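Apartamento Brollava, bloco da praia — 7 noites em junho

Nota geral: boa. Com ressalvas. Escrevo depressa porque ainda tenho a mala por desfazer.

Reservámos pelo site da Tromero, T2 no segundo andar, vista mar lateral. Lateral quer dizer que se põe a cabeça fora da varanda e lá está ele. Não me queixo, o preço da vista frontal era outro. Pagámos 1.906 euros pela semana, limpeza final incluída, taxa turística à parte (paga à chegada, em dinheiro, ninguém avisa no email). Para as mesmas datas a frontal estava a 3.417. Não vale a diferença, digo eu, que passo o dia na areia.

Chegada
Check-in a partir das 16h, chegámos às 15h e deixaram-nos guardar as malas no escritório da Raptis, que é quem gere as chaves. Fica na rua de trás, porta azul ao lado da padaria. Simpáticos mas lentos. Só uma pessoa ao balcão e três famílias à frente. Quem vier com crianças pequenas que traga água e paciencia.
O código do portão muda todas as semanas, confirmem que o vosso funciona antes de sair de lá. O nosso não funcionava.

Quartos
Cama de casal boa, colchão firme. O segundo quarto tem duas camas de solteiro, mais moles, os miúdos dormiram bem, eu experimentei uma sesta e fiquei com as costas feitas num oito. Estores que fecham mesmo — coisa rara em casa de praia. Ar condicionado só na sala e no quarto grande. Em junho chegou, em agosto não sei.
Roupeiro grande, cabides a menos. Levem.

Cozinha
Placa de indução, forno, máquina de loiça pequena. Facas que não cortam nada, o costume. Máquina de café de cápsulas com quatro cápsulas de oferta. Frigorífico barulhento, fechem a porta da cozinha à noite. Panela grande não há, para massa para cinco tivemos de fazer em duas vezes.
Detergente e sacos do lixo sim, sal e azeite não. Supermercado a cinco minutos a pé, fecha às 21h.

Piscina
Partilhada com o bloco do lado. Limpa todos os dias de manhã cedo, água a 26 graus segundo o quadro da entrada e acredito, não custava a entrar. Espreguiçadeiras ocupadas com toalhas às nove da manhã, regra que proíbe isso afixada mesmo por cima. Enfim. Duche exterior com pressão fraca. Fecha às 20h, e fecha mesmo.

Praia
Atravessa-se o passadiço e está-se lá. Areia fina, entrada no mar suave, bandeira verde quase sempre. O toldo alugámos no Flatimau, o bar de madeira à esquerda de quem desce. Preço razoável se for à semana, caro ao dia. Tostas boas, sumos aguados. Ao fim da tarde levanta vento, contem com isso e levem uma camisola.

Internet e dias de chuva
Wifi rápida na sala, nos quartos vai e vem. Trabalhei duas manhãs na mesa de jantar sem problemas, chamadas de vídeo incluidas. Televisão com aplicações, comando sem pilhas no primeiro dia (a Raptis trouxe logo).
Apanhámos uma tarde de chuva. Jogos de tabuleiro na sala comum do rés-do-chão, alguns com peças em falta, mas serviu.

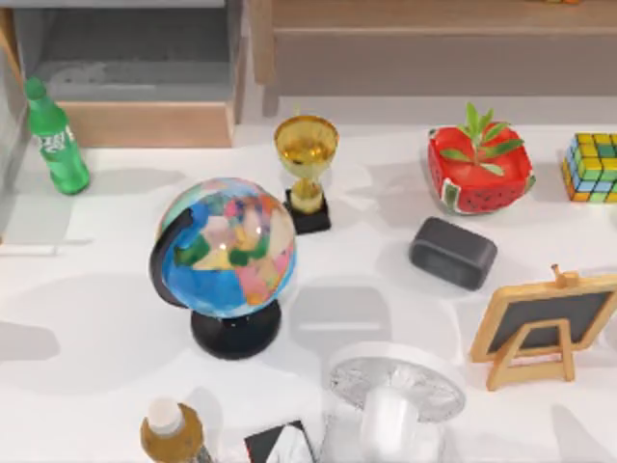
Estacionamento
Lugar na garagem incluído, apertado. Carrinha familiar entra mas à segunda tentativa. Rampa íngreme, pilar traiçoeiro à direita. Na rua é grátis só até ao fim de maio, depois há parquímetro.

Barulho
Pouco. Um bar com música até à meia-noite, ouve-se da varanda, de janela fechada não. Obras no prédio em frente, paravam às 17h.

Saída
Até às 10h, cedo demais para quem tem miúdos. Pedimos mais uma hora e cobram por isso, recusámos. Caução devolvida em quatro dias.

Voltava? Sim, mesma altura, mesmo apartamento se der. Levava uma faca boa e uma panela. Em agosto não me apanham lá.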